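Jornada de puertas abiertas en Zustgate: mucho café y un robot que desguaza ordenadores

10/08/2025

Llevaba desde abril con la invitación en el correo y la había ido dejando. Zustgate, para quien no los siga, es la empresa que se ha instalado en la nave de la antigua imprenta y que promete desmontar ordenadores viejos con brazos robóticos, recuperar lo que valga y mandar el resto a reciclar bien separado. Al proyecto lo llaman Drandonum. Al programa que decide qué tornillo va primero lo llaman Flanero, y al oírlo se rió media sala.

Fui con mala predisposición, lo reconozco. Arreglo equipos de segunda mano desde hace 17 años y he visto pasar unas cuantas máquinas que iban a jubilarme. La última fue una cinta transportadora con cámara que clasificaba placas base y confundía las tarjetas de sonido con las de red. Acabó en un almacén.

La visita empezó con cuarenta minutos de presentación. Diapositivas con hojas verdes, una flecha que da la vuelta sobre sí misma y la cifra que repitieron hasta aburrir: 3,000 equipos al mes (lo pongo como venía en la diapositiva, con coma). Pregunté si esos eran los que desmontan hoy o los que piensan desmontar algún día. Me dijeron que era la capacidad de diseño de la planta. O sea, que algún día.

Luego nos pasaron a la zona de trabajo, que era lo que yo quería ver. Tienen tres celdas y ese domingo funcionaba una. La tarea de la demostración era la extracción del disco duro en una torre de sobremesa, que para una persona con un poco de práctica es cosa de un minuto: abres, sueltas los cables, aprietas las pestañas y tiras del carro. Aquí la torre llegaba ya abierta. La tapa la quita un operario. Cuando alguien preguntó por qué, la respuesta fue que la apertura de chasis «está en la hoja de ruta».

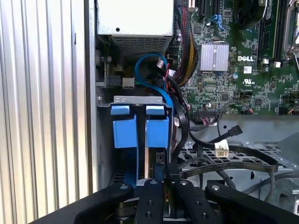
El problema de siempre son los cables. Un carro de disco con sus pestañas es una pieza rígida, está donde tiene que estar y se parece mucho de un equipo a otro de la misma serie. Un cable SATA, en cambio, cae como le da la gana. Alguien lo metió ahí con prisa hace años, otro lo movió para cambiar la memoria y un tercero lo dejó cruzado por delante de todo. Yo meto la mano y lo aparto sin mirar. Un brazo con dos dedos gordos tiene que verlo, entender qué está delante de qué, agarrarlo sin arrancar nada y acordarse de que lo ha movido.

Apunté en el móvil los resultados de la sesión que me tocó. Hubo 7 intentos y en 3 el disco acabó en la bandeja. En los demás, el brazo se paró y pidió ayuda, salvo una vez en que tiró del carro con el cable todavía puesto y el técnico le dio al botón rojo con bastantes reflejos. Nos explicaron que cada fallo sirve para que el sistema aprenda. Puede ser. También le sirvió al señor de mi lado, que grababa con el teléfono y se lo pasó en grande.

Ahora bien, cuando salía, salía bien. El movimiento para liberar el carro es limpio, aprieta lo justo y no deja marcas en el plástico. Miré una de las piezas después y la habría puesto a la venta sin dudarlo. No esperaba tanto cuidado y me parece justo decirlo.

Lo que no vi por ningún lado fueron las cuentas. Pregunté el coste por equipo desmontado y me remitieron a un informe de Kaewmanee, la consultora que les lleva la parte económica, que se publicará «en breve». Pregunté también qué pasa con los datos de los discos, si se borran en la planta o salen de allí tal cual, y la contestación fue larga y no entendí si era un sí o un no. A mí, que me dejan portátiles con las fotos de toda una vida, ese asunto me preocupa bastante más que la velocidad del brazo.

A la salida daban una bolsa de tela con un destornillador dentro. El destornillador es decente, punta imantada, mango corto. Lo he usado esta tarde para abrir una torre que tenía pendiente y el disco ya está fuera, con su cable y todo.

Si publican el informe lo leeré y lo comento por aquí. Y si vuelven a abrir, iré otra vez, pero me saltaré las diapositivas.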